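### 3.2 Feeding arrangements and what owners say about them

The first thing we learned from the pilot was that people do not know how much they feed their cats. They know what they intend to feed. Asked for a daily amount, most owners in Brulatmont gave a figure straight off the back of the bag, with the confidence of someone reciting a phone number. Asked to fetch the scoop and show us, the same owners produced a coffee mug, a yogurt cup or, in one household, a seashell.

We therefore dropped the question "How much do you feed your cat?" from the main survey and replaced it with a weighing task. Owners filled whatever they normally used to whatever level they normally filled it, tipped the contents onto a kitchen scale, and wrote down the result. They did this at every meal for 30 days. The survey went to 800 households in Brulatmont and the neighboring district of Heltavstead, all with at least one cat living mainly indoors. Households with a cat on a prescription diet were left out, as were those where the cat was known to be dining at a second address. We suspect the second group was larger than reported.

Owners also completed a short log, called the Prandico sheet after the feeding diary it was adapted from. It asked for the time of each meal, the person serving it, the dish used, and anything eaten outside meals. The last item had a single line. Owners asked for more room within a week, and we reprinted the sheet with 5 lines, which were used.

Meals were coded as *scheduled* if served within an hour of the time the owner had given at intake, and *negotiated* if served earlier at the cat's request. The term was coined as a joke during coding and has survived three rounds of internal review. It does describe the thing. A negotiated meal typically begins before dawn, and the log entry tends to be short. Several simply say "gave in."

We had planned a third category, *late*, for meals served more than an hour after the stated time. It was dropped for lack of material. Cats in this sample did not permit it.

Who did the serving mattered more than we had expected. In homes with one regular server, the weighed portions stayed fairly steady from the first week to the last. In homes with two or more, portions wandered, and so did the number of meals. The commonest pattern was a double breakfast: one adult fed the cat before leaving for work, the other fed it on getting up, and neither wrote on the sheet until evening. Since the sheet hung on the refrigerator in nearly all of these homes, we can rule out lack of access as an explanation.

Dishes were recorded because a wide, flat dish makes a portion look smaller than a deep bowl does, and we wanted to know whether owners topped up accordingly. Many cats were fed from ordinary household tableware that went back into circulation with the family's own. This made the dish column hard to use. A cat might have a saucer on the first day, a cereal bowl on the second, and the lid of something on the third. 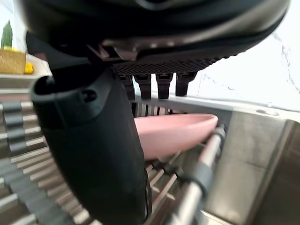 **Figure 3.** A pink plate in a stainless steel dish rack.

For analysis we collapsed the column into *flat* (plates, saucers, lids) and *deep* (bowls, cups, and the seashell, after some discussion). Flat dishes went with slightly larger portions, but the gap shrank once we accounted for the number of people serving. Our reading is that busy households use whatever is clean, and that busy households also lose track of breakfast. We would not advise anyone to buy a new bowl on the strength of this section.

Treats were a harder problem. Owners were asked to weigh them, and at first most did. By the second half of the study the entries had drifted toward words: "a few," "the usual," "some ham." We wrote to all households with a reminder, which brought the weights back for several days and then did not. Where an entry named a food without an amount, we used the median weight for that food in the same household if there was one, and otherwise left it blank. Totals for treats should be taken as a floor.

To see how far the sheets could be trusted, we asked 100 households to keep every empty food package for the length of the study. The weight of food missing from the packages was then compared with the weight of food recorded as served. In most of these homes the packages said the cat had eaten more than the sheet did. In a handful they said less - we put this down to an opened bag already in the cupboard at the start, which our instructions failed to mention.

One case deserves separate note. A cat entered in the records as Lui had the tidiest sheet in the sample: two meals a day, identical portions, no treats. The packages told a different story, and a follow-up call established that the household dog had its own supply of food in an open bin on the back porch. Neither the sheet nor the packages had any way to catch this. We kept the household in the portion analysis and removed it from the daily totals, and we added a question about other animals' food to the revised form given in Appendix B.

### 3.3 Body condition scoring

Cats were scored at home at the start and end of the study by a trained visitor, using a nine-point scale. Owners were asked to score their own cat first, out of the visitor's sight. The two scores agreed well for thin cats. For heavy cats the owner's score was lower in most homes, and the remarks field was often filled in with the word "fluffy."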